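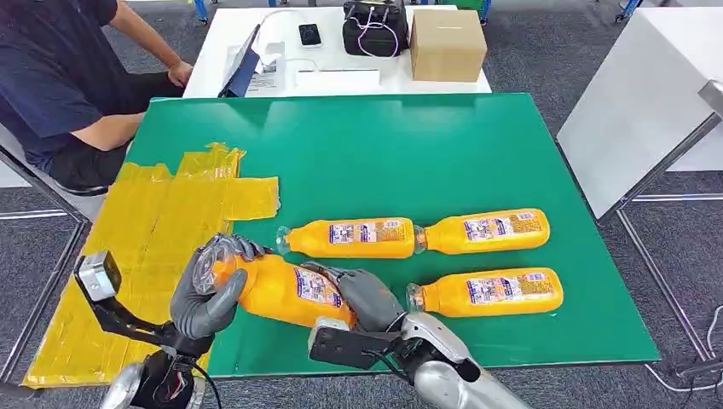 Beide Hände an einer Flasche: die linke am Verschluss, die rechte in der Mitte.

Häufige Fragen zum Girnel-Kit

Stand: 27. Dezember 2019

Seit ich das Girnel-Kit in meinem Shop habe, landen immer wieder dieselben Fragen in meinem Postfach. Also schreibe ich die Antworten jetzt mal zusammen. Wenn was fehlt, einfach mailen, ich ergänze das dann (meistens abends, bitte nicht drängeln!).

Was ist beim Kit überhaupt dabei?
Zwei Arme, zwei mehrfingrige Hände, die Halterungen fürs Handgelenk, der Kabelsatz und die Steuersoftware von Cimumon. Den Tisch müsst ihr selber stellen. Kamera und Kopfteil gibt es im Paket mit der Bezeichnung Girnel Plus, das einfache Girnel kommt ohne.

Kann der Roboter Flaschen aufschrauben?
Die Frage kommt mit Abstand am häufigsten. Greifen, drehen, hinlegen, von einer Hand in die andere geben: ja, das gehört zum mitgelieferten Programmpaket. Aufschrauben ist eine eigene Fertigkeit, die ihr selbst anlernen müsst, und da kommt es sehr auf den Verschluss an. Mit griffigen, geriffelten Deckeln hatte ich deutlich mehr Freude als mit glatten.

Wie viele Durchgänge brauche ich, bis eine neue Bewegung sitzt?
Fangt mit 100 sauberen Vorführungen an und schaut, was dabei herauskommt. Für die Flaschen bin ich am Ende bei 2000 gelandet, aber ich wollte auch, dass er mit schräg liegenden klarkommt. Wer seine Teile immer gleich hinlegt, ist viel schneller fertig.

Warum nimmst du volle Flaschen und keine leeren?
Weil leere langweilig sind! Nein, im Ernst: Die Flüssigkeit schwappt, der Schwerpunkt wandert, und genau damit hat die Regelung zu kämpfen. Orangenes Zeug mit hellem Etikett findet die Kamera auf grünem Untergrund außerdem wunderbar. Nehmt für den Anfang ruhig auch was Buntes.

Muss die Tischplatte grün sein?
Nein. Matt sollte sie sein und sich farblich von euren Teilen abheben. Ich habe es auch mal auf einer weißen Platte probiert, da gab es mit den weißen Etiketten ständig Ärger.

Darf ich auf den Tisch kleben?
Klar. Gelbes Klebeband eignet sich prima für Ablagezonen, weil man es schnell versetzt hat. Ob es Falten wirft, ist der Software egal, mir inzwischen auch. Nur bitte nicht mitten im Anlernen umkleben, sonst fangt ihr wieder von vorne an.

Wie lange dauert der Aufbau?
Wenn die Arme montiert sind, ist die Kalibrierung in 15 Minuten erledigt. Das Montieren selbst hängt davon ab, wie gern ihr Kabel verlegt. Ich gar nicht. Plant dafür einen Nachmittag ein und sichert die Leitungen am Unterarm, bevor ihr den ersten Testlauf startet.

Kann man das Kit erst mal mieten?
Ja, seit Juli! Ein Monat kostet 800 Euro plus Versand, die Kaution kommt obendrauf. Beim Kauf rechne ich euch die erste Monatsmiete an. Die Abwicklung macht Benent, die Rechnung kommt also von dort und landet gern mal im Spam.

Passen auch die Hände von Hajji?
Mechanisch ja, mit Adapterplatte. In der Software müsst ihr das Handprofil von Hand umstellen, die automatische Erkennung kann das noch nicht. Die Adapterplatte ist im Shop unter Zubehör zu finden, bitte bei der Bestellung links oder rechts angeben.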